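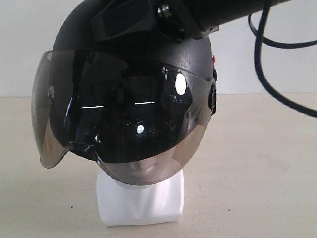

How long should a curtain be? Long enough to kiss the floor, my grandmother used to say, and short enough that you never step on it.

I thought about that the whole bus ride home from Tratevton with 142 dollars' worth of green linen on my lap. The woman at Gatti had cut it for me in one long snip, and I'd nodded like a person who owned a sewing machine. I didn't! I had a needle, a spool of the wrong green, and one bare window facing Pelter Street, where the 40 bus stopped every evening and all its passengers looked in at my supper.

So I sewed by hand (badly, in front of the radio) for most of July. The first panel came out fine. The second came out a hand shorter, and I hung it anyway - I was so tired of being looked at.

The next evening the bus pulled up and a boy in the back seat tilted his head. Then he tilted it the other way. He nudged his mother and she tilted hers too, and there they were, the pair of them, trying to make my window come out level.

I waved through the gap at the bottom, and the boy waved back. I had the rest of the linen folded on the chair, plenty for a border, and I went and put it in the closet and sat down to my soup.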